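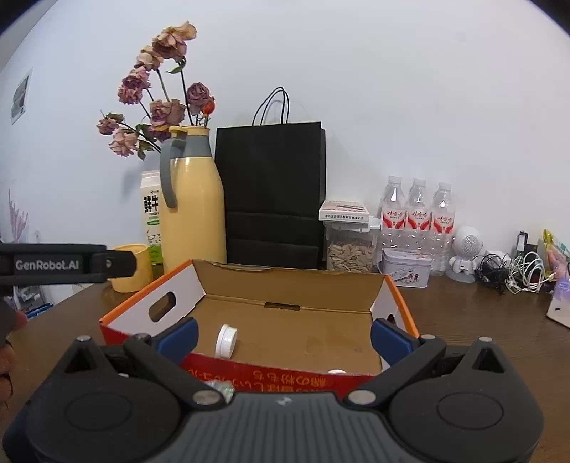 Issue 142, page 27

Lawyers' group calls for Favton land registrar to step down

A lawyers' association in Favton has called for the district's chief land registrar to resign over the return to work of two officers who were suspended during an inquiry into missing title files.

The Favton Bar Forum said in a statement on Monday's agenda item that the officers were back at their desks in November, before the inquiry had reported. It said the registrar had signed the letters recalling them and had given no reason for doing so.

The inquiry was opened after 405 title files could not be found at the registry's Huet Road office. Most of them relate to plots in Flandik, where residents have been in dispute with the developer Pukix over the boundary of a housing scheme. Of the missing files, 142 have since been traced to a store room in the same building. The rest have not been accounted for.

The Forum said its members had clients who were unable to sell or borrow against their homes while the files were missing. It said 27 court cases had been put off because neither side could produce the papers.

"An officer under inquiry should not be handling the records that the inquiry is looking at," the statement said. "The registrar knew this and allowed it. We do not see how the office can be left in the same hands."

The group also asked the justice ministry to publish the terms of the inquiry and to say when it will finish. It wants the two officers placed on leave again until then, and an outside auditor brought in to check the Flandik files that have been recovered.

The registry rejected the call. In a written reply it said the officers had been suspended on full pay for the longest period allowed under staff rules, and that the law required them to be taken back once that period ended. They had been moved to the public enquiries counter, it said, and had no access to the file rooms.

The Forum disputed this. It said the staff rules allow a suspension to be extended with the consent of the ministry, and that no such request had been made.

Pukix said it had handed over copies of all its own documents and was not a party to the inquiry. The company said work on the Flandik scheme would go on in the areas where the boundary is not contested.

The justice ministry said it had received the Forum's letter and would respond in due course. It would not say whether the registrar had been asked to explain the recall of the officers.

Landowners who think their files may be among those missing can ask for a search at the Huet Road office. The usual search fee has been dropped for plots in Flandik while the inquiry continues.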